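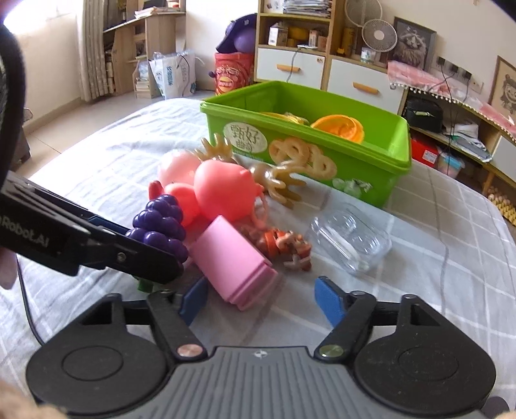 Week one is the bunch, and we will spend longer on it than you want to. Everything a grower frets about between now and vintage happens to this one untidy piece of fruit: how tight it is, how much sun it gets, what colour it has gone and whether that colour means anything. The average person's mental grape is the purple plastic kind, glossy round beads packed together with a bit of green stem, and the first job of this course is to get it out of your head. Fresh berries on the vine are dull. They carry a waxy coating called bloom, which scatters light and makes a dark berry look dusty, and if you find a shiny one, somebody has been handling it.

Growing Grapes on a Small Block
Handout 1: The bunch, and how to guess what it will weigh
Issued 5 Jan 2006. Notes by Paraskevi Chatzigeorgiou. Bring them to the field session; I do not print second copies.

Parts you need to know

The stalk that joins the bunch to the shoot is the peduncle. The main axis running down through the bunch is the rachis. The little stalk under each berry is the pedicel. When someone at the cellar door says "stem" they could mean any of the three, or the handle of the glass.

Many varieties also have a shoulder or wing, a side branch near the top of the rachis that can be big enough to pass for a second bunch. For this course a wing belongs to the bunch it hangs off. People have fallen out over this and I would like us to skip it.

Inside the berry: skin, pulp, seeds. In most red varieties the pulp is pale and the colour sits in the skin, so red wine is made by leaving the juice and skins together. A few varieties, the teinturiers, have coloured pulp as well. If you squash a berry in the field and your fingers go red straight away, it may be one of those, or you may have squashed it harder than you think. Check before announcing anything.

Tight and loose

Bunch compactness depends on how many flowers set, how big the berries grow and how long the rachis is. Cool, wet or windy weather at flowering gives poor set, and the grower complains. Fine weather gives excellent set, the berries jam up against one another, water sits in the middle and botrytis moves in, and the grower complains about that too.

To judge compactness, hold the bunch lightly by the peduncle and try to move a berry with one finger. In a loose bunch it shifts easily and you can see pedicels. In a tight bunch nothing moves and the berries have flattened sides where they press together. Write down loose, medium or tight. Please don't write "medium-tight". I know what you are doing and so does the spreadsheet.

Varieties differ, but so do clones of one variety, and so do two ends of a row. The Karow block is the local example: same clone, same rootstock, planted the same week, loose at the top of the slope and tight as a fist at the bottom where the soil is deeper. We will walk it in week three. Wear boots. The bottom of the slope is also where the snakes have their meetings.

What January looks like

Most of our blocks will be somewhere between bunch closure and veraison. At bunch closure the berries have swollen enough to touch. They are hard, green, sour and about as charming as gravel. Growth then slows for a while – the lag phase – and a beginner will ring me to say the vines have stopped. They have not stopped. The seeds are finishing off and the berry is biding its time.

Veraison is when the berries soften and, in red varieties, start to colour. It is uneven. You will see green, pink and purple on the same bunch and it will look like a mistake. Softening comes slightly before colour, so feel the fruit as well as looking at it. From veraison sugar climbs, acid falls, and every bird in the district takes an interest. Nets go on at the first colour. The Plutlow people left theirs until the weekend after last year and had a very peaceful vintage, there being no fruit to pick.

A note on colour, as I get asked every year. Purple does not mean ripe. Some red varieties are fully coloured weeks before they are fit to pick. Taste the berry, chew the skin, look at the seeds. Green seeds that taste of pencil mean go home.

Estimating yield

A winery wants a figure from you well before you have one. The usual sum is:

vines x bunches per vine x bunch weight at harvest

Take the Deligiannis block last season: 212 bearing vines, 31 bunches to the vine, 189 grams a bunch. Multiply through and you get 1242 kilograms, call it a tonne and a quarter. Use bearing vines. Dead ones, missing ones and this year's replants all go out of the sum, however fond of them you are. The Cullo block was quoted for years as nearly 450 vines, a figure that turned out to come from the planting invoice.

Bunches per vine. Pick your sample vines before you leave the house, with a random number table or by drawing row and vine numbers out of a hat. If you choose them in the row you will choose handsome ones. We all do it. Go round both sides of the canopy and lift the leaves. Clicker counters are in the blue tub and are to come back in the blue tub.

Bunch weight. This is the hard one, as you need the weight at harvest and it is January. There are two ways out. One is to use your own records from past seasons, which is a good reason to keep some. The other is to weigh bunches during the lag phase and multiply by a factor for the growth to come. Doubling is a common starting point, but the right factor shifts with variety, site and season, so work out your own over several years and be modest in the meantime.

Weigh whole bunches, rachis included. Take them from all over the block and from different positions on the vine. Bunches near the end of the cane are often different from those near the head, and a bucket filled from one convenient spot will tell you a great deal about that spot.

Where the sum goes wrong

Your bunch count can be off, your weight can be off, and the errors multiply along with everything else. Then come the things that were never in the sum: birds, hail, a heatwave in February that shrivels the western side, pickers who miss the low fruit, a bin that falls off the ute. Experienced growers are pleased to land within fifteen per cent. If someone tells you they were spot on, ask to see the number they wrote down beforehand.

Give the winery a range, and ring them when it changes. They would much sooner hear in January that you are light than find out at the weighbridge.

Before next week

Read the section on canopy and light in the course reader. The diagram labels for shaded and exposed fruit are swapped in the older printing, which has the green cover.

Find three bunches of any variety, on your own vines or with permission on someone else's. For each, record variety, compactness, presence or absence of a wing, and whether the berries have begun to soften. Do not pick them. Tie a bit of flagging tape on the shoot so you can find the same ones in a fortnight. Tape on the peduncle itself will strangle it.

Sketch one of the three and label peduncle, rachis and pedicel. I am not marking the drawing. I will be marking the spelling of rachis.

Field session leaves from the shed at 7.30. Hat, water, secateurs if you own them. If it is forecast over 38 we go at six, and there will be no discussion of it.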